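Puststead clothing room, progress report, February 24, 2025

Hi all, quick one on the folding side! We've sorted 455 items since December, and 191 of them are already bagged for Karkau (the kids' sizes went first). Short sleeves still slow us down, mostly at the collar, so I'm smoothing each shirt out flat on the padded table before the first fold. Shelf labels are next, and I'd love to spend the last 90 dollars on bins.

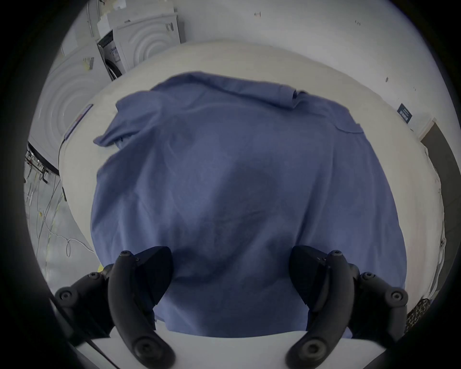
Meléndez wrote back that the bins are fine, as long as they have lids.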